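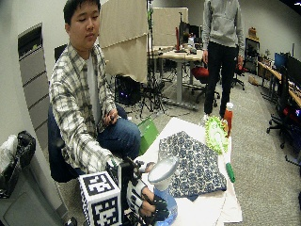 *By the Wornadum bench notes – posted in August*

**Undari sensor glove and wrist bracket kit: two months of use in a shared workshop**

We bought the Undari kit to record hand motion for a small arm we are building at Wornadum, the shared workshop where I rent bench time. The arm has a two-finger gripper and will eventually clear a tabletop. Before it can do that it needs a lot of recordings of a person doing the same job. The kit cost $393 with shipping, and I paid for it out of our build money.

**What you get**

The glove, the wrist bracket, a marker cube that bolts to the bracket, a charging cable and a printed card with a link to the software. The glove is black and white, with segmented finger pieces and dark straps. The cube has square black marker patterns on its faces, and the tracking software works out the position of the wrist from those. You supply your own camera and your own stand.

**Setup**

The printed card is close to useless. The online guide is better but assumes you already know how to calibrate a camera. I did, and it still took me 48 minutes from opening the box to a usable track of the wrist. Finger calibration is separate. You make a fist, open the hand flat, touch the thumb to each fingertip, and the software saves a profile for that person. If someone else puts the glove on, they need their own profile.

The bracket screws are small and the supplied hex key is soft. Mine rounded off in the first week. Use a decent one from the start.

Lighting matters more than the guide admits. With a bare tabletop we lost the markers whenever the overhead lights reflected up into the camera. We now cover the table with plain white paper, which fixed most of it and also makes the objects easier for the software to pick out. Replace the sheets when they get creased.

**In use**

We work seated, with the gloved arm reaching over the table. The objects are ordinary things: a folded patterned cloth, a fringed lime-green thing with a white center, a plastic bottle with a white cap, a marker, a blue-and-white piece shaped like a lamp. The lamp shape is my favorite test. It has a rounded top and the fingers have to close around it, so you find out quickly whether the finger tracking is any good.

It is good on the thumb and the first two fingers. The little finger drifts after a long run and needs the calibration repeated. The wrist track is steady as long as the camera can see at least one full face of the cube. Turn the palm up and you can lose it, and then that take has to be thrown out.

Comfort is fair. The glove is warm, and the bracket puts weight on the outside of the wrist. I can do 7 takes in a row before I want it off. People with small hands had trouble getting the finger pieces to sit over the joints, and there is only one size.

**Compared with the Costa**

Before this we borrowed a Costa glove. It is softer and much easier to put on, but it has no wrist tracking at all, and adding our own never worked well. We also looked at the Etmont set and passed on price.

**Problems so far**

- One strap has started to fray where it goes through the buckle.
- The software forgets the camera choice after every restart.
- The cube faces scratch easily. Keep it in a sock or a small box between sessions.

**Verdict**

I would buy it again for tabletop work at this price. For anything that needs the little finger, or a lot of palm-up motion, I would wait for a second version. Support answered my question on the rounded screws in 2 days and mailed replacements at no charge.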